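Print this page | E-mail this page

New suturing rules for the Wubshet bench

From October, anyone using the two-arm suturing bench at Wivero will work to a revised code of practice. The old version ran to 807 words and left out needle handling almost entirely. The new one fits on 2 sides of paper.

The main change concerns needles. No arm is to be moved away from the tissue until every needle in the field has been accounted for aloud — by the operator first, then by the bench assistant. 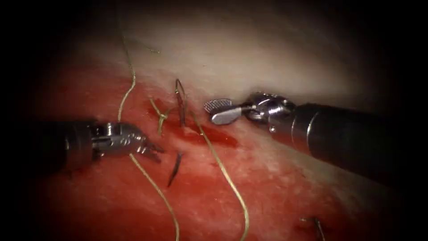
Suturing on the Wubshet bench, with a curved needle standing beside the knot.

Jaws must stay in view whenever an arm is live. If a tip leaves the picture, stop and bring the view to the instrument before doing anything else. Thread tails are to be trimmed before the next stitch is started, and loose lengths lifted out. 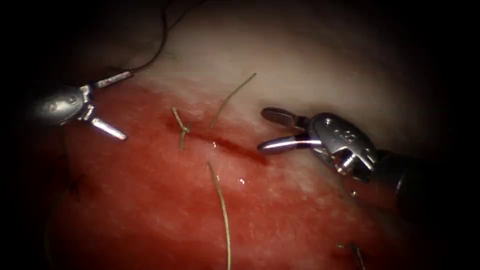
Jaws should be held clear of the surface between stitches, and the two arms should not cross unless the operator has said so. Bivix logs will be kept for 3 months, up from nearly 2.

Wostico users already follow most of this and need only sign the new sheet. Copies are in the folder by the bench door. Comments on the wording can be sent to the newsletter desk until the end of the month.

Print this page | E-mail this page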